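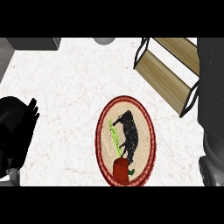
Notes on collecting in the simulator, part two

August 2, 2024

The first batch of simulated demonstrations is closed. It holds 851 episodes, of which 471 survived review. I said in the last post that I would write up where the rest went, so this is mostly a list of reasons for rejection, with some detail on how the rooms are put together.

For anyone who skipped part one: Stalcombe is my name for the room generator, and Clurska is the policy we are trying to train with what comes out of it. A person drives the simulated robot through a short household task, the simulator logs joint states, gripper commands and camera views at every step, and the result is stored as one episode. Humaira Mughal and I do all of the driving. We use the same controller and sit at the same desk, in shifts, and we label our own episodes before swapping and checking each other's.

Room layout

Each room starts from a floor plan with a floor material drawn at random. Furniture goes in next, then floor clutter, then the robot. The order matters more than I expected. When the robot was placed first, the generator packed furniture into whatever space was left, and the arms often began a few centimeters from a cabinet. The driver then spent the opening seconds backing out. A policy trained on that learns to back out of everything.

Rugs are worth a paragraph. The rug set is the part of the asset library I know best by now, because a rug fills so much of a downward-facing view. The oval one with the braided red border and the black animal on a beige center is a good hard case. The animal has a solid outline and a rough texture, and next to it are a green stalk and a red shape that could be a pot or a barrel. All of that is flat. To a vision model with little experience of floors, a dark shape with a crisp edge is a thing that might be picked up. I want plenty of episodes with that rug in view and the gripper going somewhere else. White marble flooring under it helps too, as the veining gives the model some low-contrast texture to ignore at the same time.

The step stool is a different sort of problem. Its planks are wide and easy to see, but the frame is thin black metal, and from overhead the angled legs take up very few pixels. The collision mesh we started with was a plain box around the whole object. That made the space under the planks solid, and a gripper passing low between the legs would stop against nothing. I replaced it with separate shapes for the planks and each piece of frame. Physics steps got slower by a small amount. I left it that way.

Where the rejected episodes went

The largest group was hesitation. A driver pauses to think, the arm hangs still, and the log fills with identical frames. Cloned behavior picks this up quickly: the policy reaches the spot where people tended to pause, and stays there. I tried trimming the still sections automatically, but the joins left small jumps in joint velocity. Now any pause longer than 3 seconds fails the episode, and the driver does it over.

The second group was camera trouble. We changed the vertical field of view partway through, which altered how much of the rendered view was usable and how thick the black bands were at the top and bottom. Episodes from before and after the change should not be mixed without cropping. I could have cropped them. I decided the older ones were also our worst driving and dropped them as a block.

The third group was label errors. The task text is written before the episode and the driver is supposed to correct it afterward if something else was done. "Move to the stool" and "move past the stool" were swapped often enough that I suspect the drop-down menu, where they sit next to each other. They are now at opposite ends of it.

A fourth, smaller group was physics faults: objects sinking into the floor, a gripper finger passing through a handle, one chair that left the room at high speed. These are easy to detect from the logs and a script removes them before either of us looks.

Storage and replay

Everything is written in the Huỳnh format, which keeps the simulator state separate from the rendered views. This takes a little more work at load time. In return, I can replay an episode with a different floor, a different rug or different lighting and render it again without driving it again. Each accepted episode gets 15 renders with varied materials. The motion is the same in all of them, so I do not count these as new demonstrations, and they always go in the same split as their parent. An early version of the split script ignored this, and the validation numbers were very pretty for a week.

Replay also exposed a bug in how we saved gripper state. Commands were logged, but the measured finger position was rounded to open or closed. For approach motions with the fingers partly closed, the replay snapped them open. The full value is now saved. Older accepted episodes were patched from the raw controller stream, which Humaira had kept against my advice about disk space.

Open items

The start poses are still too tidy. Both of us tend to reset the arms to the same comfortable position before beginning, even when the generator has placed them elsewhere. I am going to disable the reset button during the first part of an episode.

Recovery data is thin. We have many clean approaches and very few cases where the arm goes wrong and is brought back. The plan is to add a small random push to the base or the wrist mid-episode and have the driver correct it.

Wurkby, the job queue that hands out tasks, still favors rooms that load fast, and these are the rooms with the least furniture. I have a fix on a branch. It needs testing before the next batch, which I would like to have finished by December.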